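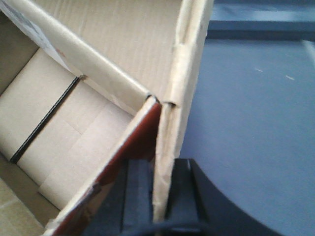 Wrist cam view, box-tipping cell: finger pads, again

tyson_lavoie
2023-05-10
Bench cell at Bridthorpe, one arm, parallel gripper. Its whole job is to grab an open carton by the corner and drag it to the chute. We get 7 dropped boxes a shift and I'm the lucky soul who picks them up. Fingers go either side of the corner edge, close, pull. Cardboard goes soft at the fold and the box stays home. Pads are the stock flat ones. Grip force is at 50 percent. What would you change first?

prutano_dan
Force. Turn it down. Look at the crumpling along that corner, it's creased the whole way along.

mustudero
Could have come off the truck like that. Ours do. I'd leave force alone and look at the pads. When did you last clean them?

tyson_lavoie
Define clean.

mustudero
Right. Cardboard dust fills the pad texture and then you've got two very expensive bars of soap. Alcohol wipe, lint-free rag, every shift. Check the pad screws while you're in there.

D. Gagnon
Disagree with both of you. Corner is the worst place on the box to grab. You're squeezing a fold, so you get a different thickness every time. Teach the pick farther along a plain wall and half of this goes away.

prutano_dan
Dwight, he'd have to re-teach the drag too, or the box swings round and clears the bench for him.

D. Gagnon
Yes, that's called doing the job.

tyson_lavoie
Can't move it far, the flaps get in the way. That dark reddish-brown one sits right next to the left finger.

tak_9
Tape the flaps down upstream?

tyson_lavoie
Upstream is a guy named Rick and he has views on tape.

mustudero
Wipe the pads, log the gripper width at close for one shift, then argue. Our counter said 2,578 cycles when we swapped pads last August and they were shiny as a dinner plate.

tyson_lavoie
OK, wiped them. The rag is a color I won't describe. Logging width from tonight, force stays put until I've got numbers.

D. Gagnon
Still the wrong spot on the box.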